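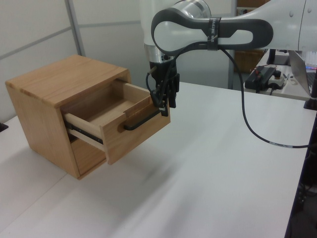
Recording drawer demonstrations without losing your will to live

Omulham Notes, 4/19/22

Opening a drawer is the sort of job you give a learning system when you want something easy to start with. I gave it to ours in December and am still, in a manner of speaking, opening drawers. What follows is how I collect the examples now, having first collected a great many of them badly.

The set is called Duserach and it lives in a folder of the same name. It holds 1179 episodes at the time of writing. You will not need that many to get going. My first model that did anything sensible was trained on 200, and a fair few of those were rubbish.

What you need

A small cabinet with a drawer that runs smoothly. An arm with a two-finger gripper. A fixed camera that sees the whole cabinet and the gripper at both ends of its travel. A table you can call your own for a week. Tea.

Pick a cabinet with a bar handle on at least one drawer. Slots and finger pulls look lovely in a kitchen and are misery for two fingers that only know how to pinch. Leave those for your second set, or for a colleague you don't much like.

Step 1. Fix the camera, then leave it alone

Bolt it down. Save one still before the first episode and compare against it every morning. I lost 68 episodes to a mount that had sagged a little overnight, and I only noticed because the edge of the table had wandered.

Step 2. Choose a start pose and mean it

Mine has the gripper pointing down with its fingers at about the height of the cabinet top, off to one side, so the handle is in plain view of the camera. Every episode begins from there.

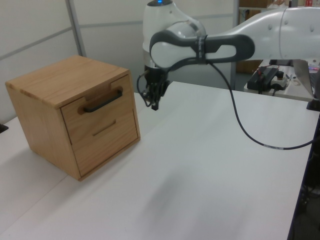

Hold still for a full second once recording has started. It feels silly, and your trimming script will thank you for it. The early Skollcombe recordings, which we inherited, all begin with the arm already halfway to the handle, and there is no getting that first half back.

Check the cable while you wait. It should hang in a long lazy curve with enough slack to reach the handle and back. If it drags the cabinet sideways during a pull, you are collecting examples of something, but I couldn't tell you what.

Step 3. Move the cabinet between episodes

A few centimetres one way, a slight turn the other. People are hopeless at being random, me included, so I use a list of 7 positions marked on paper and let a script pick. The Feng script does this and also shouts the number aloud, a feature I have yet to find the switch for.

Step 4. Pull at a dull, even pace

Come in towards the handle, close the fingers, pause, pull. Stop before the drawer hits the end of its slide. If you yank, the model will learn to yank, and it will do so with more conviction than you ever did.

If the fingers slip, don't delete the episode. Open them, have another go and tag the file "retry". We keep those apart and mix in a small share when training. Models fed on nothing but perfect grabs tend to stand there pulling at thin air with great dignity.

Step 5. Label before lunch

Success, retry or bin. Do it the same morning, while you still remember which one had the elbow in it. The afternoon version of me labels everything a success and goes home early.

Step 6. Train on a little, early

Don't wait for the full set. Stop after the first couple of hundred, train overnight and watch what it gets wrong. Ours was splendid with the cabinet square on and baffled by any sort of angle, so the next batch was nearly all angles.

Closing the drawer is a separate task with its own folder. I push it shut by hand between episodes, with recording off. Check that it's off. There is a long stretch of Duserach starring my left hand.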